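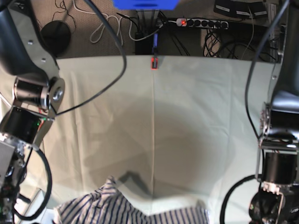 HOUSEHOLD NOTES

Table linen: washing, storing and when to give up on it

The Miah textile shop has had more questions about tablecloths this November than about anything else it sells. Most come from people who have inherited a cloth, or found one at the back of a cupboard, and want to use it before the winter gatherings start. The notes that follow are drawn from the shop's evening class, which ran in the back room at Parnoritz over four weeks.

Start by finding out what the cloth is made of. Older ones rarely have a label. Cotton and linen both crease when you squeeze a corner in your hand, and the crease stays. Polyester springs back. Mixed cloths fall somewhere between the two, and it is safest to treat them as polyester, as a hot iron will leave a shiny mark that does not come out.

Pale colours need more thought than white. A white cotton cloth can be soaked in oxygen bleach overnight and will usually come to no harm. A pale green, blue or pink one may lose its colour in patches, and the patches show most along the folds. Test a part of the hem first. Leave the test spot to dry fully before deciding, preferably by a window.

Stains are best dealt with on the day. Cold water first, always, and from the back of the cloth so that the stain is pushed out the way it came in. Tea and coffee respond to a little washing-up liquid. Candle wax should be left to harden, lifted with a blunt knife, then ironed between two sheets of kitchen paper. Red wine is harder. Salt soaks up some of it but can also fix the colour, and the class was divided on whether it is worth using. Beetroot is worse than wine.

Grease often goes unnoticed until the cloth has been through the wash and come out with darker spots. Rub washing-up liquid into each spot, leave it for an hour, and wash again. Do not tumble dry until the marks have gone.

Wash large cloths on their own. A full-length cloth in a 7 kg machine will wrap itself round anything else in the drum, and neither will come out clean. Use less powder than the packet says if you live in a soft water area. Residue makes pale cloth look grey.

Ironing is easier while the cloth is slightly damp. Fold it in half lengthways, wrong side out, iron both faces, then open it and finish the right side. Those who dislike a centre crease can press it out last, on the table itself, with a thick towel underneath. Take care with this on polished tops, where heat can leave a white bloom.

For storage, rolling is better than folding. Cardboard tubes from a carpet shop will do, covered in acid-free paper. If you have to fold, refold along different lines every few months. Never put starched cloths away for long, as starch attracts silverfish and turns yellow.

A thin patch can be darned. A cloth with three or more is probably ready to be cut down into napkins or tray cloths, and the borders are often sound even when the middle has gone. The Tolard sewing group takes worn cotton and linen in any condition for its patching table. Last year it was given 700 pieces, most of which were reused.

The class will run again in spring if there is enough interest. Leave your name at the Miah counter or with the Grililau library desk. Bring one cloth, washed but not ironed.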